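Robot Hands in Practice, Handout 4: Comparing Grippers on Woven Lids
Warnstead Teaching Kitchen, May 2021

Bring your notes from the April session on finger pads, as we build on them right away. In this unit we try two hands, the Fudine and the Sakemby, on the same job: take the lid off one bamboo steamer and put it on another. It sounds tiny, and it's one of my favorite tests in the whole course!

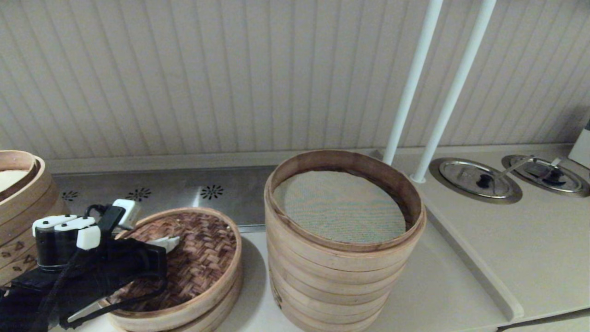
Contact is what we care about first. A hand that comes down on a lid has to find something to hold, and a weave gives it bumps, gaps and a slightly springy middle all at once. Your written plan should say where each finger goes before you send a single command. With the hand resting over the lid like this, look at how much of the weave is hidden from the head camera, and think about what your controller still knows at that point. Try the rim first, then the middle, and log the two separately.

Log sheet columns: hand, pad type, target (rim or middle), closing force, result. Each pair does 26 trials per hand. Keep the failed ones, please, they make the best discussion.

The goal state comes next. "Lid on" has to mean something you can check from the camera, so write your test for it before you start.

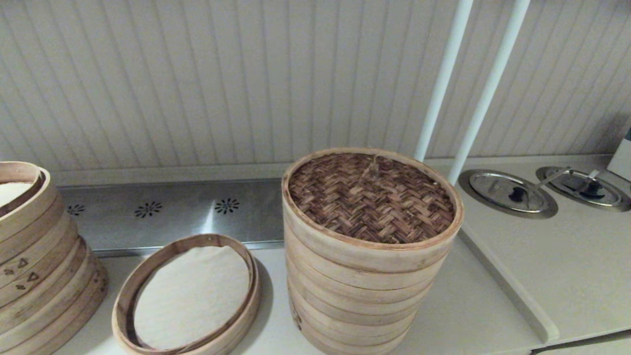 Figure 2. Woven lid on the tall stack, with an open, lined steamer ring in front.

A lid can look fine from the front and still sit high at the back (this fooled my own script more than once). The Wattanapong controller lets you save a view and compare it with a later one, so use that, and remember that glare off the steel can upset a simple brightness check.

Now for the approach. Slow down early, keep the wrist level, and watch the cables as well as the fingers.

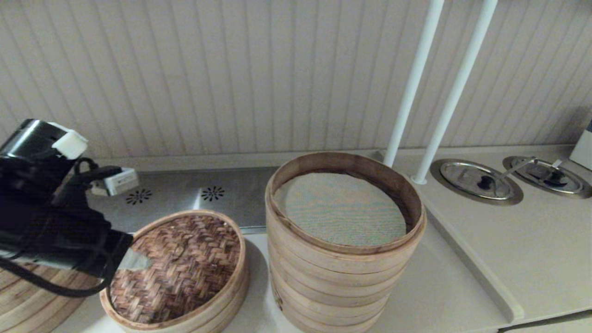

Figure 3. Gray finger pad just above the weave, black cables curving over the lid's edge.

For next time: read pages 161 to 168 of the course pack, and upload your logs to folder 414 with both hands in one file.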